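4.2 Assembly trials with the Testutar kit
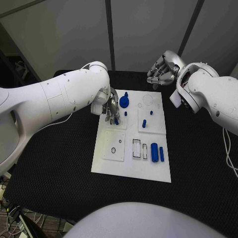
The kit, sold by Wondberg as a ready-made bench test for two-armed robots, was run for 2138 trials under the supplier's default settings. Each trial asked the robot to pick up one peg and place it on the board. We counted a trial as passed only if the peg was released upright without a restart. Of the full set, 898 passed.

Figure 4. Peg handling on the Testutar board. The left hand holds a small blue peg just above a white square plate; the right hand is empty.

Most failures came at release – the grip itself seldom slipped. Radulović repeated the analysis with the Clikitz scoring tool and reached the same totals.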